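Filed under: Assistive Technology / Daily Living Aids

Print this article | E-mail this article

4. Why the good jar opener lives in a drawer

4.1 The drawer problem

Anyone who has visited people at home to talk about daily living aids will know the drawer. It is usually the third one down, below the dish towels, and it holds everything that was ever prescribed, recommended, or bought by a worried daughter. In our 30 households we asked to see it. Residents were cheerful about this, and in several kitchens the tour of the drawer took longer than the interview.

The study set out to learn which aids stay in use after the first few months and which ones retire early. Each household received a kit of 10 items, among them a Gakdale rocker knife, a Prellov jar opener, a long-handled sponge, a button hook, and a tap turner. We had expected grip strength at the first visit to tell us most of what we needed to know. It told us very little. A man with a grip too weak for our gauge to register used the jar opener every morning. His neighbor, who could have opened the jar by frowning at it, used hers too, mainly on paint cans.

4.2 Where things are kept

The better guide was distance. Items stored within arm's reach of the task were still in use at the September visit far more often than items stored elsewhere, whatever they were and however well they had been rated. The tap turner did well because it hung on the tap. The button hook did poorly because it came in a handsome pouch, and the pouch went wherever handsome pouches go.

Homes on two levels made this worse. An aid kept upstairs served the upstairs, and the matching task on the ground floor was done by other means — teeth, in the case of the button hook. One participant, aged 77, asked us for a second long-handled sponge and was told by the supplier that the allowance covered one per person. She pointed out that she had one body but two bathrooms. We have passed this along.

4.3 What the ratings missed

Participants rated every item for comfort, ease of cleaning, and looks. The third scale was added late, at the urging of Sowmya Pisharody, and over the objection of the first author, who has since been reminded of this. Looks mattered. The Prellov opener comes in a shade of beige that participants linked to hospitals, and two of them hid it when company came. Once hidden, it tended to stay hidden. The rocker knife, which looks like something a person might choose, was left out on the counter and was therefore picked up and used.

Comfort scores, by contrast, were high for nearly everything and separated nearly nothing. People are polite about gifts. Ilango Chettiar, who ran the visits, began asking what the participant would tell a sister about the item, and the answers became a good deal more useful and somewhat less printable.

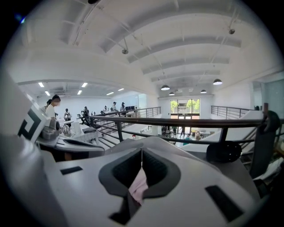 Figure 4. White hand-held gripper, with a railing behind.

4.4 Limits

All our households had asked to take part, so we have no view into the drawers of people who would rather we stayed out. The kit was fixed, and several participants were given solutions to problems they did not have. Use was self-reported in diaries. One diary recorded the tap turner in use 80 times in a single day, which we took to be either a misunderstanding or a comment on the diary.

We also cannot separate storage from need. People may keep near them the things they already rely on, in which case arm's reach is a result of use as much as a cause. A follow-up in which the visitor chooses where each item is put away would help settle it, provided the residents leave it there.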